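Old Dell tower, worth stripping or keeping whole?

Home Hardware > Repairs and Upgrades > Desktops

sultana83
Posted in January
I've been given an old Dell desktop tower and I'm trying to decide what to do with it. The previous owner had already taken the cooler off. I have the side panel off and the case lying flat so I can get at everything. There was no hard drive in the box I was handed with it, and no paperwork either.

My plan was to take out whatever is worth having and send the rest to the recycling centre in Pruvmont. My brother-in-law thinks I should put a cheap processor in it and use it as a file store. I don't mind which, but I don't want to spend more than it's worth.

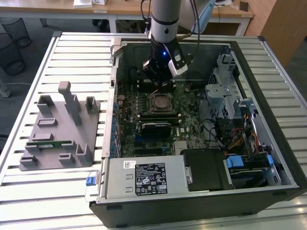

The socket is my main worry. I've read that the pins and contacts in there are easily damaged, and with no cooler over it there's nothing to keep dust or a dropped screw out. It's the square with the dark metal frame near the middle of the green board, and the copper-coloured part inside is open to the air. Can that be cleaned if something has got into it, or is the board scrap at that point?

Also, is the power supply a normal size? I have a spare from another build and would like to know if it would go in.

mornitz_bench
Don't clean the socket unless you can see something in it. If there's a bit of fluff, use a hand blower from a few inches away. No cotton buds, no cloth, no brush. A cotton fibre caught on one contact will bend it when you pull, and then you really do have a scrap board.

Until you decide, cover it. The plastic caps that come with new boards cost next to nothing, and a lot of small shops will give you one from a drawer.

On the power supply, measure it and check the plugs before you do anything. Dell used its own connectors on plenty of models. The label on the unit will tell you the rating, and the service manual for your model will tell you which plug the board wants.

prommont
I'd strip it. A second-hand board without a processor goes for very little, and by the time you've bought a processor, a cooler and a drive you could have had a complete working machine from an office clearance. I bought 3 like that last year for less than I'd have spent on fixing one.

Take the memory if there is any, take the power supply if it tests all right, keep the screws. Done in half an hour.

sultana83
Thanks both. I'll leave the socket alone and find a cap. I'll look for the model number on the outside of the case later.

slottedscrew
I disagree with prommont. Office clearance machines are fine if you have somewhere near you that sells them. Where I am it's a long drive to the nearest one. If the case is already here and the board works, a used processor of the right age is pocket money.

The older Dell towers are also pleasant to work in. The blue bits are the parts you're meant to touch, so you rarely need a screwdriver for drives or cards. I've had one running as a file store in the cupboard under the stairs for years.

prommont
"If the board works" is the whole problem though. The OP can't test it without buying a processor first.

slottedscrew
Borrow one. Or buy one from somewhere that takes returns.
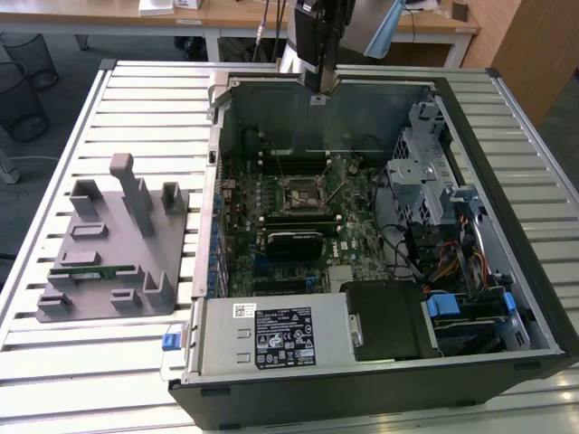 Before spending anything I'd check what the power supply is rated at. If it's 300 watts then it's plenty for a file store with a couple of drives. If it's closer to 200 I'd still be happy, but I wouldn't run a hungry graphics card off it.

And the card that's in there should come out for this job. A file store doesn't need one if the processor has its own graphics, and it only adds heat and noise. Release the catch at the end of the slot before you pull. People forget it and crack the plastic.

mornitz_bench
Agree about the card, with one warning - check that the processor you buy does have graphics built in. Some don't, and then you'll be putting the card back to get a picture on the screen for the first set-up.

While you're in there, look at the loose power leads on the drive side. Orange, yellow and black together usually means SATA power on the newer ones, and if so you can plug a modern drive straight in. Look at the plug on the end, don't go by the colours alone.

sultana83
I hadn't thought about the leads. What would I do for a cooler? The frame round the socket looks as if it only holds the processor down.

mornitz_bench
That's right, the cooler fixes to the board or the case separately. Get the Dell one for that model, second-hand. Ordinary coolers often don't line up with the holes, and the board may complain at start-up if the fan plug isn't the one it expects.

kettle_on
Coming in on prommont's side. I did what you're describing and the running cost put me off. Mine was on day and night for something I used twice a week. I ended up with a small external drive in a desk drawer and I've never missed the tower.

slottedscrew
You can set it to sleep.

kettle_on
I did. It woke up whenever it liked.

sultana83
I think I'll give it one go. There's a shop in Mornitz that sells used processors and takes them back within a fortnight, so if the board is dead I've only lost the bus fare. If it doesn't start I'll strip it as prommont says. Does anyone want the drive cage if it comes to that?

prommont
No, but I'd have the power supply off you.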